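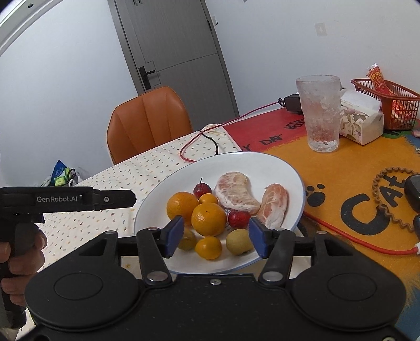 Odília Farropo

Quem já tentou descobrir o nome de solteira de uma bisavó sabe a alegria que pode caber num recorte de jornal com quatro linhas. Pois temos uma notícia ótima: o índice de necrologias do Jollgate abriu em setembro e já pode ser consultado na nossa sala de leitura! São quase 4000 avisos de falecimento, agradecimentos e convites para missa de sétimo dia, transcritos dos jornais da região e pesquisáveis por apelido, freguesia e ofício.

Passei lá uma tarde inteira (ia só por meia hora) e encontrei parentes de que nunca tinha ouvido falar. Os agradecimentos são a minha parte preferida - trazem genros, afilhados, vizinhas, às vezes até a filarmónica que acompanhou o cortejo. Num deles, a família agradece ao médico, ao padre e à senhora que ficou com os miúdos.

Entrou também a coleção Cormier, com 351 pagelas de luto, muitas com oração no verso e dedicatória a lápis. As mais antigas têm mais de 100 anos e leem-se lindamente.

Na segunda-feira, às 18h30, há sessão de iniciação à pesquisa, com 28 lugares. Tragam nomes, datas aproximadas e aquela caixa de sapatos que está em cima do armário - vale tudo, mesmo papéis sem data. As inscrições fazem-se na receção ou respondendo a este boletim.

Quem tiver recortes em casa pode emprestá-los para digitalização. Levam uma etiqueta com o nome da família e voltam na semana seguinte. Estamos sobretudo à procura de avisos publicados na folha Stinari, da qual nos faltam vários anos.

Início | Boletim | Arquivo | Agenda | Contactos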